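# Zusimine (robot learning method)

**Zusimine** is a method for teaching a pair of robot arms to move household objects from recorded human demonstrations. It was first described by Finlay Guthrie in a report dated Sunday, July 28, 2019, and it was developed at the Halonen laboratory. The method belongs to the wider family of imitation learning.

## Background

Earlier programs at Halonen used one policy for both arms. This policy often learned to keep one arm still, as most of the recorded movements were made by the other. The older system, called Lamen, also had difficulty when cups stood close together.

## Method

In Zusimine each arm has its own policy, and the two policies exchange a short message before every movement. The message contains the planned position of the gripper and the object which the arm intends to take. If both arms choose the same object, the arm with the shorter path keeps it and the other must choose again.

The usual test task is the arranging of cups and mugs on a table with a tray. The arms are fixed to a common rail, so their working areas overlap in the middle.
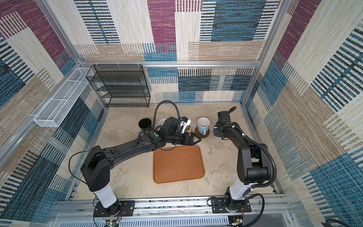 Training data are collected by an operator who guides both arms at the same time. The original set, named Trendunon, contains 1,972 demonstrations. Demonstrations in which the arms touched each other were kept, but they received a lower weight in training. Guthrie wrote that removing them completely made the policies too careful near the centre of the table.

## Results

The report compared Zusimine with Lamen in 30 trials for each method. Zusimine failed in 2 trials and Lamen in 8. Most of the Lamen failures were collisions between the grippers. Both Zusimine failures happened when a mug handle was turned away from the nearer arm.

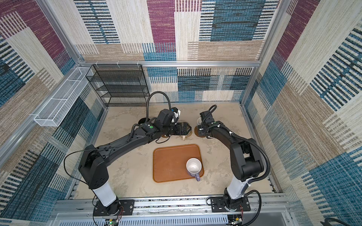
*A mug on the tray, with the two grippers near the back of the workspace.*

## Limitations

The method needs a fixed camera position and must be calibrated again if the rail is moved. It has not been tested with more than two arms. A revised version, started the following January, added the direction of the handle to the message.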